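The Good Plates
March
By the author of "Orkach Road"

My sister wanted the house on Orkach Road sold by winter, and I wanted to keep it, so we agreed to clear the kitchen first and argue afterwards. Mum had lived there for most of her 83 years. The agent had told us to leave a few nice things out for the inspections and get rid of everything else.

I drove up in the morning with a roll of bin bags and a box of tape. My sister was already there. She had the kettle on and a list on the back of a Jodedex envelope, the removalists who had quoted us 500 dollars for the lot. The list said table, cupboards, drawers, shed. She had put a line through shed.

We started with what got used every day. The corn went in the basket, the mugs went on the mug tree with their mouths down, and the plates stood up in the wooden stand. Mum had kept them that way and neither of us thought to do it differently.
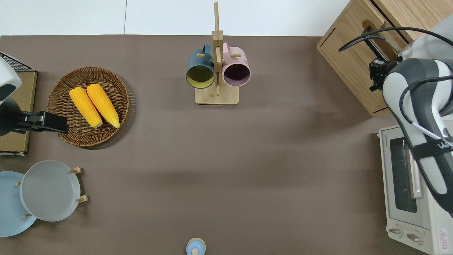

Leave the pink one out, my sister said, I'm having that. I said she could have it if I got the teal one with the yellow inside. She said she had given Mum both of them, for a birthday, and strictly speaking they were hers. I said strictly speaking they belonged to the estate. She told me to go and do the drawers.

The drawers had always stuck. Dad built the cabinets himself the year he was laid off from Britov, and he measured everything once. You had to lift and pull together, and if you forgot to lift, the whole thing came out crooked and you stood there holding it on your knee. I did the cutlery drawer, then the one with the string and the candles and the takeaway menus. In the last one there were tea towels, ironed and folded in thirds. Under those was an exercise book.

I thought it would be recipes. It was a record of who had come to dinner. Mum had written down the month, the names, what she cooked and which plates she put out. It went back 30 years. The Dumitrescu family from next door came the most. They got lamb, and once, underlined, a fish pie that had not set. When it was only family she wrote "us" and nothing else, not even the food. Plates were noted for us too, though. Blue, blue, grey. Yellow for the little one, which was me.

I took the book in to my sister and she read it standing up. She read for a long time. The kettle had boiled and clicked off and she didn't go to it.

"I thought yellow was mine," she said.

I said she had always had the grey one. She said she had hated the grey one. I told her I hadn't known that, and she said I wouldn't have, I was four.

After that we slowed down. She pulled the tape off a box she had already sealed and went through it again, and I went back to the drawers and left them open as I finished each one, so we'd know which were done.
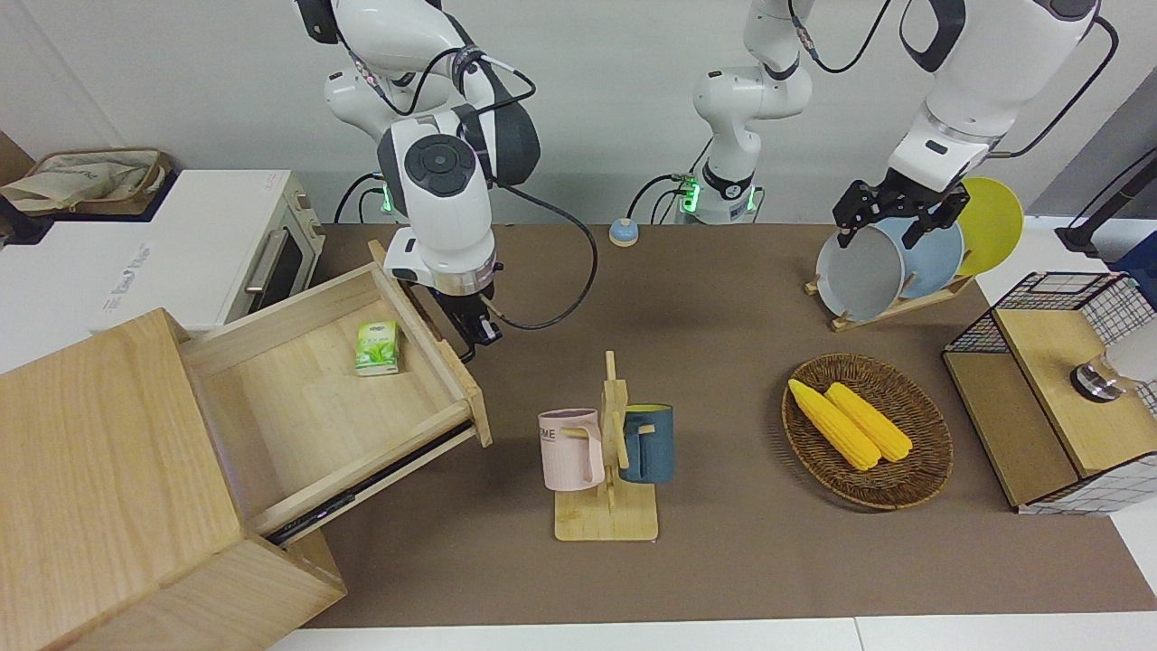
At lunch we boiled the corn and ate it with too much butter, at the bench, without sitting down. My sister rang the removalists and asked whether they could push it back 2 weeks. They could, but they would want the deposit again. She said that was fine and gave them my card number, which she knew by heart for some reason.

I washed up and she dried. She put the yellow plate in her bag, between two of the tea towels, and I let her. Then she asked if I knew how to plane a drawer, and I said no, but Dad's plane was probably still in the shed.

She got the envelope and wrote shed at the bottom again.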